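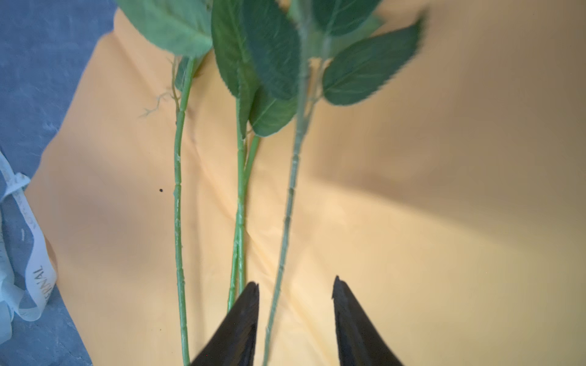

Lotix

Artificial flowers at home – questions and answers

How often should I clean them?
In a normal room I clean mine every second month. In the kitchen it must be more often, for the grease from cooking makes the dust sticky and then it does not come off so easily. A soft paintbrush is enough for most leaves.

Can I wash them with water?
Plastic ones, yes. Use lukewarm water with a little dish soap and let them dry in the air, not on the radiator. With fabric petals I am careful. First try one petal at the back with a damp cotton swab. If the color stays on the swab, do not wash the rest.

My flowers became pale. Can this be repaired?
I do not know a good way. There are sprays for coloring, and I tried one on a bunch of roses, but they looked painted afterwards. It is better to keep the flowers away from a south window from the beginning.

How do I cut a stem that has wire inside?
With wire cutters. Please do not use your good scissors, I have destroyed a pair like this. If you are not sure about the length, bend the stem first and put it in the vase for a day or two. You can still cut later.

What do I put in a glass vase?
Many people ask if real water is a problem. For plastic stems it is fine for one evening, but a wire can rust where it was cut. In my tall vase from Golitz I use small white stones.

How should I store them over the summer?
In a long box, dark and dry, with paper between the bunches. I do not press the box closed. When a petal is folded for half a year, it wants to stay folded.

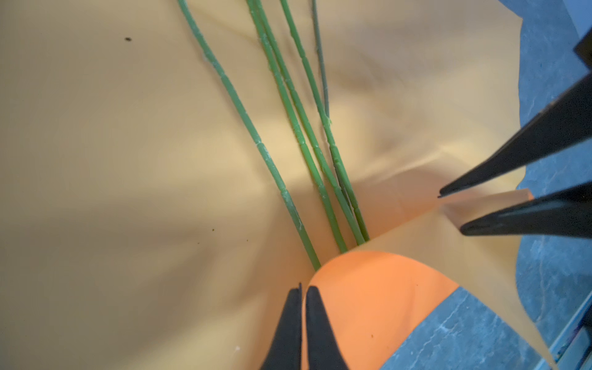
Wouldn't a plastic bag keep the dust out better than paper, one reader asked in November. It does, but in my cellar the bags became damp on the inside, and so I stayed with paper. If your storage room is really dry, a bag is fine.

How can I open the leaves again after storage?
Use a hair dryer on the lowest heat, held at a good distance, and form the leaf with your fingers. Go slowly. Thin plastic becomes soft quite suddenly.

May I put them on the balcony?
Only if the label says they are made for outside. The wind is also a problem – my first pot ended up in the yard of the neighbors.

Can I mix them with real flowers?
Yes, and I like it very much. I put real flowers in front and the artificial greens behind. Only remember to change the water for the real ones.

Where can I ask something else?
Write to Lotix, P.O. Box 114, McKinnon. I answer all letters, but in spring it can take me 11 days.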